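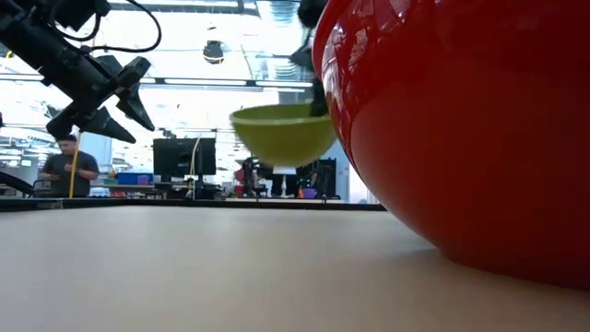
4. What we did with the bowls

Figure 2. The green bowl held by the rim next to the big red one, with the second arm raised at the left.

Posted 10 February 2025, by the Benmont student robotics club

We spent most of the fall arguing about which task to build our project on, and bowls won. I wanted cups, for the record. But bowls are cheap, they come in loud colors, they survive being dropped on a classroom floor, and they turned out to be much harder than any of us had guessed (which made the advisors happy, if not the rest of us). The task we settled on for this paper is simple to say: pick up the small bowl by its rim, carry it over to the large one, and set it down inside. We called the project Wolulau, after a nonsense word that had been sitting on our whiteboard since the first meeting, and the name stuck before anyone could think of a better one.

4.1 The setup

Everything was run on a plain tabletop with two arms. For the bowl task one arm does the grabbing and the other mostly stays out of the way, though we'll get to the times it didn't. A run starts with both bowls on the table, the red one on the right. We let the red bowl move a couple of inches from run to run and we let the green one go pretty much anywhere the right arm could reach. Early on we tried taping down little marks so every start would be the same, and the policy learned the marks beautifully and nothing else. We peeled the tape off and started over.

The first batch of practice runs was steered by hand by club members taking turns. I should say right away that we are not equally good at it. Some of us drive the arm like we're late for a bus, and some of us stop to think above the bowl for so long that the policy picked up the habit and started to hover. By the end we had 1286 recorded runs that we were willing to train on. The ones we threw out were mostly cases where somebody bumped the table, or where the driver gave up and started laughing.

4.2 Why the rim matters

Figure 2 shows the grip we were after. The fingers come down from above and close on the rim, and the bowl hangs tilted to one side with its open side facing up and away from the red bowl. That tilt gave us more trouble than everything else put together! A bowl lifted by one edge wants to swing, and when it swings near another bowl the two of them knock together. If the grip is shallow the bowl turns in the fingers. If it's too deep, the fingertips scrape along the inside and the bowl comes out of the grip crooked when you let go.

The first policy we trained (the Pronberg version, if you're reading our lab notes alongside this) went straight from the lift to the drop. It took the shortest path it could find, and the shortest path went through the wall of the red bowl. The red bowl is glossy and slides easily, so instead of a clean stop we'd get a slow push across the table, with the arm chasing a bowl it was shoving away from itself. I found this very funny the first time and less funny by the end of the week.

For the second version, which our notes call Nowakowski, we went back and rerecorded the middle part of the task. Drivers were told to lift until the lowest part of the green bowl was clearly higher than the red rim, and only then to move sideways. We also asked for a short pause over the red bowl before letting go, so the swinging could die down. That's all we changed. Same arms, same table, same bowls, same network.

4.3 How it went

We tested each version with 30 starts, mixing up the positions using a list we'd drawn up ahead of time so that no one could pick the easy ones. A run counted as a success if the green bowl ended up resting inside the red one with no help from a human hand. The first version got 14. The second did better, and a good part of the gap came from runs where the old policy would have hit the wall on the way over. I'm being careful here because we ran the two tests in different weeks, and we'd tightened a loose finger in between. We'd like to go back and run both on the same afternoon before making any bigger claim.

What still goes wrong? Mostly the grab. When the green bowl starts close up against the red one, there isn't much space for the fingers on that side, and the policy doesn't seem to know that it could go around and take the rim from the other side. A human driver does this without thinking. We had very few practice runs that started that way, so I'm not too surprised.

The other failure was the left arm. It had nothing to do in this task, but since it was recorded along with everything else, it learned to copy the small drifts our drivers made while their attention was on the right. Over a long run it would wander down toward the table like a sleepy cat. We ended up holding it still in software during testing, and we report only those runs in this section.

4.4 Things we'd do differently

Record with more drivers from the start, and have each one do fewer runs per sitting. After about 43 runs in a row my own driving got sloppy, and I could see it later in the data (shorter pauses, lower lifts, a lot of corrections right at the end). We'd also write down who drove each run. We didn't do that for the first batch, and sorting it out afterward from the sign-up sheet took two of us a whole evening and a lot of pizza.

We plan to add a third bowl in April, smaller than the green one, and see whether the lift height carries over or whether we have to teach it again from scratch.

Related items

Wolulau project notes: choosing a task
Getting the two arms to share a table
Pronberg and Nowakowski: settings for both versions
Benmont robotics club: how to join
Driver sign-up sheet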